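Pre-run safety checklist for a bench arm, simulated cell first
Form 15, kitchen counter layout
Checked by: Themba Nkosi
Date: 05/04/2026

I fill this in before every new layout goes from the simulator to the real arm, and I've left my comments in because people kept asking me what "fine" meant. Marks are OK, FIX or ASK. If you get to an ASK, stop there and find someone before you carry on, please!

Section A - the space

A1. Arm base fixed down, nothing stacked against it. OK.
Comment: base sits up on its pedestal, well clear in the model. On the real one I still want a spanner on every bolt, and I want to see you do it. The simulator will hold an arm up on thin air if you let it.

A2. Stop button within reach of wherever the operator stands. ASK.
Comment: the model doesn't tell me where the operator stands, so I can't sign this. Huerta has the floor plan and has promised it to me since March. Mark the spot with tape when you've got it.

A3. Walkway kept clear, floor markings agreed. ASK.
Comment: same floor plan, same answer.

A4. Speed limit set for first run. OK.
Comment: up to 40 per cent of the normal setting until the whole routine has gone through twice without a hand on the stop. I know it's slow. Bring a cup of tea (and drink it outside the line).

Section B - the counter

B1. Everything on the counter is on the item list. FIX.
Comment: list came from the Linen layout and hasn't been brought up to date. It has no rolling pin on it and we plainly have one. I don't mind which gets changed, the list or the counter, but they have to match before I sign.

B2. Blades and anything with a point: swapped for blunt stand-ins, or parked outside the sweep of the arm. FIX.
Comment: the yellow-handled thing behind the bowl could be a knife or it could be a spatula, and I'm not guessing. Treat it as a knife until somebody names it in the list. On the real counter it gets a dummy blade or it goes back in the drawer.

B3. Glass. FIX.
Comment: the green bottle is my main grumble with this one. The gripper comes down right next to it, between the bottle and the knobbly ginger-looking piece, and I'd like a good deal more room there. Plastic bottle for the first real runs, or move it. The tall white bottle at the back is leaning a bit as well - have a look at whether it settles when the physics is left running. 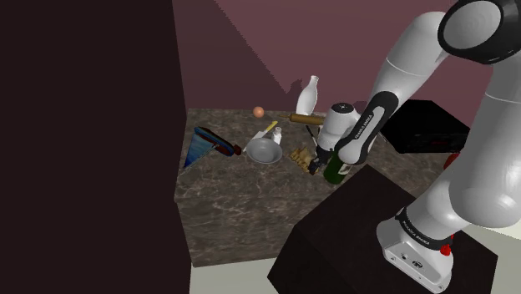

Page 2

B4. Gripper clearance at the lowest point. FIX.
Comment: fingertips are close to the countertop at the pick. Close is all right if it's meant. Write the height into the job sheet so the next person isn't working it out by eye.

B5. Wrist and forearm checked as well as the fingers. ASK.
Comment: this is the one everybody forgets, me included. We all watch the gripper and then the elbow takes something off the back shelf. Run the full path with collision warnings on for every link, with special attention to the wrist near the rolling pin and the upper arm near the big black box at the right rear. Send me the log, whatever it says.

B6. Round things that can roll. OK, with a note.
Comment: the little orange-pink one towards the back is well away from the rest. On the real counter give it a ring or a bit of putty, or you'll be chasing it.

Section C - going live

C1. Layout saved under its own number. OK.
Comment: it's 309. Don't save over it. Skernholm lost a whole afternoon that way.

C2. Stop button pressed and tested today, by you, with the arm moving slowly. Not done yet.
Comment: has to be the same day as the run. Yesterday's test doesn't count and neither does mine.

C3. Second person in the room for the first run. Not done yet.
Comment: in the room, watching, phone away. Down the corridor at Vostilico doesn't count either.

Result: not cleared for the real arm. Fine to carry on in simulation as much as you like. Send B1 to B4 back to me together, and I'll look at A2 and A3 once Huerta's plan turns up.

T. Nkosi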